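How do you teach a robot to clean a toilet?

You could try writing down every single move, but that would take ages. It is easier to show it.

At the Endthorpe workshop, Rukhsana Baloch holds two handles, one for each of the robot's arms. When she moves her left hand, the left arm moves too. When she squeezes, the gripper closes. This is called remote control, and the computer remembers all of it -- every turn and every squeeze.

One try is not enough. Rukhsana may do the same job 30 times in a day. 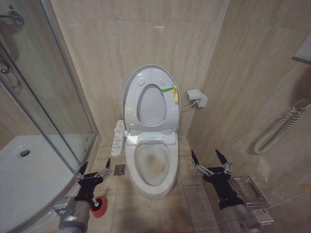

Bathrooms are tricky places to learn in. There is not much room, and shiny walls and glass can confuse a camera. So the robot needs to practise in lots of different ones.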